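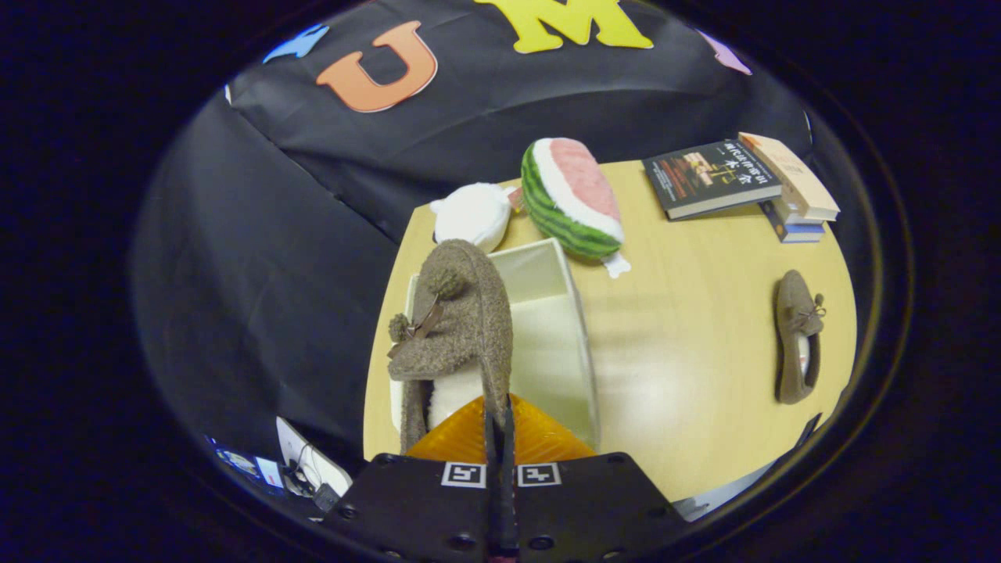

Lab Handout 4: Comparing Hand-Held Grippers on Soft Goods

Stivum Teaching Lab, Manipulation Methods
Updated in January — 3 min read

This site uses cookies to remember your settings. Accept / Manage

Purpose

The session compares two finger types on the same hand-held tool: the ribbed compliant finger and the flat rigid jaw from the Balo kit. Only the fingers change. Camera, lens, mounting plate and markers stay as issued.

Reference task

The reference task is slippers into a box. One slipper at a time is picked from the table, held above the open box and lowered in. The sole is stiff enough to take a firm grip, while the fabric upper deforms and hides the contact area. A slipper gripped by the sole can be carried toe-up, but it then blocks much of the wrist camera's view of the box. Note this in the log whenever the box edge nearest the target cannot be seen at release.

Camera and markers

The fisheye lens gives a circular image with strong curvature toward the border. Do not estimate distances by eye from the raw picture. Undistort first, using the calibration file supplied for your tool.

The two square fiducials on the plate serve to recover finger opening and to check that the plate has not shifted relative to the lens. Both must be readable before a trial starts. If one is lost for more than 9 consecutive frames, mark the trial as invalid and repeat it. Glare on the tabletop is acceptable. Glare on a marker is not.

Procedure

1. Mount the compliant fingers. Tighten the plate screws by hand, then a quarter turn.
2. Run the Prusport logger and confirm that the clock offset is below 15 ms.
3. Place the box and both slippers. Other objects on the table may stay where they are, but must not be moved between finger types.
4. Complete one block of trials, alternating left and right slipper.
5. Change to the rigid jaws, recalibrate the opening, repeat the block.

Scoring

Success means the slipper is fully inside the box and the box has not been dragged. A regrasp counts as a partial. Record the grasp location as sole, heel or upper; "other" needs a comment.

Notes from the previous run

The pooled set held 132 valid trials, from almost 300 attempted. Most rejections were marker dropouts, not failed grasps. Compliant fingers did better on heel grasps, and the difference on sole grasps was small. Rigid jaws slipped more often on the upper — the fabric rolled under the contact edge before the jaw closed.

The Chávez controller was left at its default closing speed throughout. Groups that change it should report the value and keep those trials in a separate file.

To hand in

Log files for both finger types, a table of outcomes by grasp location, and one paragraph on occlusion. Upload by noon on Saturday.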